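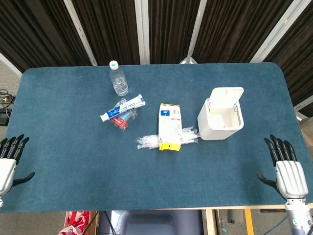 Bottle, toothpaste and toothbrush on the teal table.

2025-11-12
Denance, module swelling and compression pads

Picked up where I left off with the pad comparison. The question is still whether the softer foam between the pouch cells holds enough force on them late in life, or whether it takes a set and lets go. The Mekent cells swell more than the ones we designed the first fixture for, so the old pad data can't be carried straight over. I said as much in February and I still think so, but we now have a stack that has been on the cycler long enough to say something useful.

Stack A (stiff pad) reached 2,125 cycles overnight. The cycler stopped it at the checkpoint as set. No alarms in the log. Capacity check queued but not run yet, I want the stack at rest temperature first and the chamber was still coming down when I got in.

Stack B (soft pad) is behind A by a good margin because of the chamber outage. I'm not going to compare the two at the same calendar date. Same cycle count or nothing. Araba asked if we could scale B up with the fade model and report it alongside A. We could, but the model was fitted on stiff-pad data, so the answer would be partly the thing we are trying to find out. Told her I'd send the raw curves and leave the projection off.

Load cells
Zero check on all channels before touching anything. Channel 3 reads high against the reference weight again. It did this after the last cable swap too. Reseated the connector at the amplifier end and it came back into line, then drifted off while I watched. I don't trust it. Marked the channel as suspect in the sheet from the last good zero onward. The other channels on stack A agree with each other, so we don't lose the pressure trace, only the corner reading.

Neema thinks the problem is the strain relief, and that the cable is being pulled each time the chamber door closes. Plausible. The cable does run over the lip of the port with very little slack. She is going to make a bracket so it enters straight. Until then, close the door slowly and look at the channel before you walk away.

Pressure trace, stack A
Plotted force at top of charge and at end of discharge over the whole run. Both climb, as they should. What I didn't expect is that the gap between them narrows in the last stretch. Either the pad is getting stiffer as it compacts and the cells are moving less, or the cells are taking less charge and so breathing less. The capacity check will separate the two. If capacity is where the last checkpoint would put it, then I'd lean toward the pad.

Things that could also do it: end plate bolts settling, or the spacer under the lower plate. I checked the bolts with the torque wrench, breakaway only, and they are within the range Neema wrote on the fixture card. Did not disturb the spacer. If we pull this stack apart for the teardown, measure the spacer before anything else gets loosened.

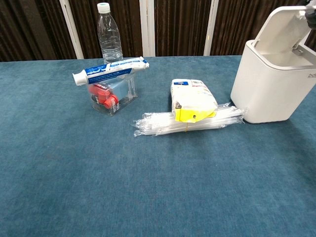 Pads
The new pad samples from Vendora came in. Sheet is flat, cut edges are clean, skin on both faces. The data sheet gives a compression curve at room temperature only, so we need our own at the hot end. Cut coupons with the die, not the knife. The knife drags the skin and the edge reads soft.

Ran the first set on the press at room temperature. Preload, ramp, hold, release, rest, repeat. 4 coupons. The first compression is always different from the ones after it, so I've plotted it separately and used the later ones for the average. Spread between coupons is smaller than with the previous lot. One of them was slightly off center on the platen and I've kept it in, with a note, since its curve sits in among the others anyway.

Hot set goes in tomorrow. Soak them at temperature for 6 hours before the first ramp. Last time I cut the soak short and the first and last coupons didn't match, and I ended up throwing out the whole batch.

Naming: please stop calling these "the Vendora pad." There are now two grades from them on the shelf and the bags look the same. Use the lot number from the label. I've gone back and fixed it in the sheet as far as I could tell which was which. There are a couple of entries of Araba's I couldn't place, and I've highlighted those for her.

Talk with Araba
She needs a recommendation on the pad for the Denance design review. My position for now is that the stiff pad is known and the soft pad is not, and that the soft pad's weight saving is small once you count the thicker end plate we'd want with it. She pointed out that the end plate is being changed in any case, to suit the Antwi mounting rails. I hadn't seen that drawing. If the plate gets thicker regardless, the case for the soft pad is better than I had been making it. Asked her to send the current revision.

We also went over what happens if a single cell swells out of step with the others. The stack fixture can't show that, since all the cells see the same history. I suggested putting one pre-aged cell into a fresh stack. Neema is not keen, she would have to rework the tab clamps to take it. Left open.

Open items
Capacity check on stack A once it is at rest temperature. Run the slow discharge as well, same settings as the last checkpoint.
Bracket for the load cell cable (Neema).
Replace channel 3 cable if it still drifts with the bracket on.
Hot compression set on the new lot.
Get the end plate drawing and redo the weight comparison.
Unplaced lot numbers in the pad sheet (Araba).
Stack B carries on as is. Do not open the chamber for it until the next checkpoint.

Later: chamber is down to rest temperature, capacity check started. Channel 3 off again – left it alone.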